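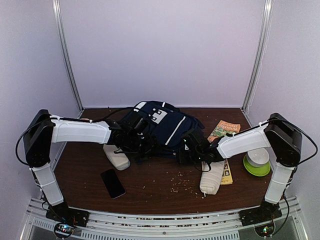 Tasel Kids Backpack — Navy

Back to School Bags / Kids Backpacks / Tasel

A child's backpack in navy blue, with a light grey face patch on the front and a white diagonal stripe across the lower part of the bag. It is the plainer of the two Tasel colourways we carry. The other is the Miranda, which is the same bag in berry with no face.

The Tasel is sized for primary school kids, from kindergarten to about grade three. It takes a lunch box, a jumper, a library book or two and a standard homework folder. A full-size binder will go in but the zipper is tight at the corners, and for older kids we would suggest the Horell instead.

Details

Colour: navy, light grey and white
Capacity: 24 litres
Outer fabric: polyester, water resistant
Lining: polyester
Shoulder straps: padded, adjustable
Chest clip: yes, removable
Name label: inside, under the top flap of the lining
Warranty: 2 years on zippers and stitching

Fit

With the straps pulled right in, the bag sits properly on most five-year-olds. Let the straps out as the child grows. The bottom of the bag should rest at the waist and not hang below it. If you are buying for a small kindergartener, come in and try it on with something in it. An empty bag tells you very little about fit.

Packing

Put books in first, flat against the back, with the heaviest closest to the child. Lunch goes in front of the books and clothing on top. Paperbacks travel better inside a folder or a zip pouch, as the covers tend to curl when they ride loose beside a drink bottle. Excursion notes and anything else that has to come home in one piece should go in the folder too.

Care

Empty the bag and shake out the crumbs. Sponge with cool water and a little dish soap, then hang it upside down with the zippers open until dry. Do not machine wash or tumble dry. The grey patch marks more easily than the navy and is best wiped down on its own with a clean cloth. Ballpoint ink will not come out of it.

Delivery and returns

Orders are packed at our Vostemthorpe store and normally leave the next business day. Unused bags can be returned within 30 days with the swing tag attached. Once a name has been written on the label we can't take the bag back unless there is a fault. For warranty repairs, bring the bag in or write to Zorica Lazarević at the service desk with a photo of the problem. Most zipper repairs take a week.

School orders

Schools and parent groups ordering 6 or more bags get the group price. Mixed colours are fine. Contact Thaís Quintana in school sales for a quote, and allow extra time in January when everyone orders at once.

Customer notes

"Second one we've bought. The first is still going but her brother claimed it."

"Good bag. Straps are a bit long when tightened and the ends flap around — I tied them off."

"Bought for the face, kept for the zippers. Would like a bigger drink bottle pocket."

Page updated October 2, 2021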